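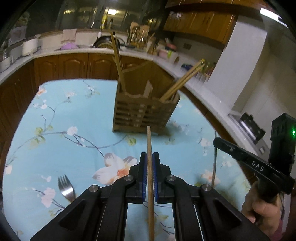

15 July 2026

Second go at the rye starter today, and I'm so much happier with it than I was in May! Giorgia brought over the coarse flour from Estthorpe (bless her, it's a heavy bag) and I fed 200 g of starter with 153 g of water, a touch stiffer than we usually have it. It smelled lovely by lunch, all apples and a bit of yoghurt, and had come up well past the band on the jar.

Cinzia, if you're in before me, please leave the lid loose and don't feed it again until I've had a look. Bake tomorrow, 18 small loaves.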